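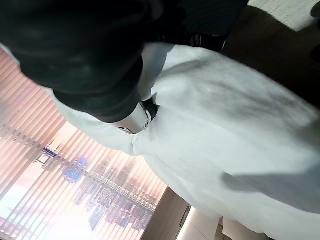

Demonstration operators, cloth handling (part time, fixed term)
Praden, Plernville site
Posted August 2020

Praden is recruiting 5 operators to record manipulation demonstrations for the Stomell data programme. The work consists of guiding a robot arm and gripper through household tasks with fabric: picking up, spreading, folding, hanging and putting away. Each completed run is stored with its wrist camera video and joint positions and is later used to train a control policy.

No background in robotics is needed. Applicants who have worked in laundries, tailoring, upholstery, theatre wardrobe or packing are encouraged to apply.

The work

Operators use two methods. In hand guiding, the arm is set to a low-stiffness mode and moved directly by its handles. In remote control, the operator sits at a desk with a leader arm and a screen showing the wrist view, and the follower arm copies the movement. New starters learn hand guiding first and move to remote control once their runs pass review.

A session follows a task sheet. The sheet gives the start position of the cloth, the end condition and the time limit. Between runs the operator resets the cloth, marks the last run as pass, fail or discard, and enters a short note if the grip slipped or the cloth caught on something. Failed runs are kept. Operators should not repeat a run to replace one they think looks untidy.

The current task list has 174 entries. Most involve towels, sheets and light blankets. Large pieces are the harder part of the list: the material gathers at the fingers and can cover a good deal of the wrist view, so the operator must plan the next grasp with limited sight of the edge. Recording takes place in furnished rooms with daylight from the windows, and lighting is not held constant between sessions.

The first phase closed in May with 473 accepted runs. The second phase repeats part of that set with new operators and adds remote control throughout.

Requirements

— Steady use of both hands for sessions of up to 2 hours, with breaks
— Normal or corrected vision, including reliable depth judgement from a flat screen
— Ability to follow a written procedure exactly and to report departures from it
— Basic computer use (file names, forms, a shared calendar)
— Aged 18 or over, with the right to work

Left-handed applicants are particularly welcome, as the first phase had very few. Previous experience with game controllers or remote handling equipment is useful but is not scored.

Terms

Three or four sessions a week, mornings or afternoons. Paid hourly, including training and reset time. Pay does not depend on the number of runs accepted. Video, arm data and operator notes are stored under an operator number. Hands and forearms may appear in the recordings; faces are removed before the data leaves the site.

Training takes place in the Ross building and covers emergency stop, safe approach to the arm, grip force settings and the review form.

How to apply

Send a one-page summary of relevant work and your weekly availability to the Praden recruitment desk, quoting "Stomell cloth operator". Please state which hand you write with. Shortlisted applicants will be invited to a paid trial session — one towel task by hand guiding, then the same task by remote control. Results are given by email within a week of the trial.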